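Wear starts at the shoulder

Danica Kollár has looked after the garment store at Bronimville for eight years, and most of what she has to say concerns hangers.

"People ask about moths," she says. "Moths are a solved problem if you inspect. Shoulder distortion is what I spend my time on."

The store holds 2,316 garments, nearly all of them work and leisure clothing from the second half of the last century. At the last survey, 617 were recorded with some deformation at the shoulder line. Kollár regards the figure as high but explicable. Until the present store opened, everything hung on whatever the donor had supplied, and a good deal of that was bent wire.

A wire hanger carries the load on two short lengths at the outer ends, she explains. Woven cotton tolerates this for a while. Knitwear does not, and neither does anything cut on the bias. The cloth creeps downwards under its own weight and a point forms at the sleeve head.

"You can steam some of it back. What you can't do is put the yarn back to its original length."

Her rule is now simple. Knits are laid flat in boxes, with no more than three to a box. Wovens hang if the shoulder seam is sound. Anything above a set weight gets a padded hanger made up to the width of the garment, measured seam to seam across the back, less one centimetre at each side.

Spacing took longer to settle. The original rails were packed to the point where a garment could not be drawn out without dragging its neighbours. Kollár reduced the load to 70 garments per bay, which meant finding another room.

"That was an unpopular memo," she says. "But abrasion between sleeves is damage as well - it's just slower."

On rails she is less particular than might be expected. Metal is acceptable if it is clean and has no burrs. Painted rail is not, in her view, as the coating wears where the hooks travel and the dust falls on the collars. She wipes hers down in October, before the heating comes on, and holds relative humidity as near constant as the building allows.

Asked what a household could usefully copy, she thinks for a moment.

"Do up the top button. Leave a hand's width between coats. And throw out the wire ones."
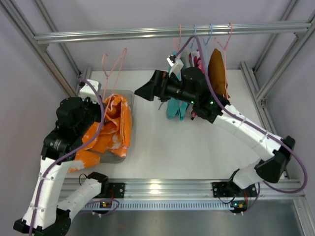 Réjean Kowalchuk disagrees on the top button, at least for shirts with a fused collar, where he finds that fastening it sets a crease in the band within a season. He leaves the top one open and does up the second.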